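Hiltunthorpe Allotment and Garden Society
Minutes of the August Meeting
Held in the back room of the Amaral Tea Rooms, Wednesday, 7:30 p.m.

Welcome and apologies

The chair welcomed everyone and said how nice it was to see the room so full on such a warm evening, with the tomatoes needing water and all. Four members had sent apologies. Thanks were given to the tea rooms for letting us stay past closing again, and for the plum cake, which had gone by the time we reached item three.

Minutes of the last meeting

These were read and agreed, with one correction. The hedge to be cut is the one on the north side by the lane and not the one by the pond, where the wrens are. The secretary apologized for the mix-up and has already spoken to the contractor.

Matters arising

The water trough on the lower path has been mended and is holding nicely. The padlock on the Skumetti Lane gate is still stiff. A member offered to bring some oil, and the chair reminded everybody to please turn the numbers after locking up, as the gate had been found with the code showing twice since June.

Money

The balance stands at $637, after paying $94 for the trough and the new hose fittings. Last year at the same time we had $618, so we are a little ahead, and the chair said this was a great comfort with the shed roof still to be faced. Plot rents are due at the end of the month. There was a long and good-natured talk about whether half plots should pay exactly half, and it was left as it is for now.

The shed

Members agreed that the shed wants a proper clear-out before any roofer is asked to look at it. The cobwebs alone will take a morning – and the seed drawers have not been emptied in years. Anyone who can spare old rags, brushes, tape or mugs for the tea break is asked to bring them along, labeled if they would like them back. 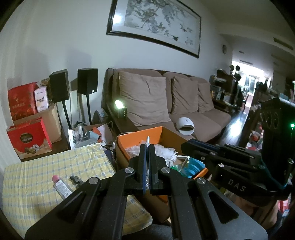 Duster, tape rolls and other odds and ends in the orange box.

Two quotes for the roof have come in so far. The cheaper one leaves out the gutter, so the secretary will ask for a new figure with the gutter put back in. A third firm, Zustuvus Roofing, has promised to come and measure up once the floor is clear. It was felt that we should wait for all three before deciding anything, and a show of hands bore this out.

The autumn show

We have up to 37 tables to set out in the school hall, depending on how many the school can lend us. Classes will be the same as last year, with the addition of "a vase of herbs, any kind," which was asked for by several people and met with real enthusiasm. The heaviest marrow will be weighed on the kitchen scales from the tea rooms, as the old hanging scale was felt to be generous. Jams must have plain lids, please, and the date on the label.

There was some discussion of the children's class. Last year the vegetable animals had to share a table with the onions and rather got lost, poor things, so they will go by the door this time where families can find them. Entry forms will be on the noticeboard next week. 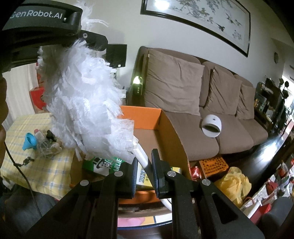
Society Minutes – August – page 2

The waiting list

Eleven households are waiting for a plot. The chair would like to offer plot 16 in two halves, and this was warmly supported. The members on either side have kindly kept the bindweed back all summer and were thanked for it.

Any other business

A member asked if bonfires could be kept until after six, when the washing is in along Skumetti Lane. Agreed. Another has far too many leek seedlings and will leave them in a tray by the tap for whoever wants them. A blue trowel was handed in and is with the secretary.

The meeting closed at 9:10 p.m. Next meeting in the same place, at the same time, and would whoever borrowed the big teapot please bring it back before then.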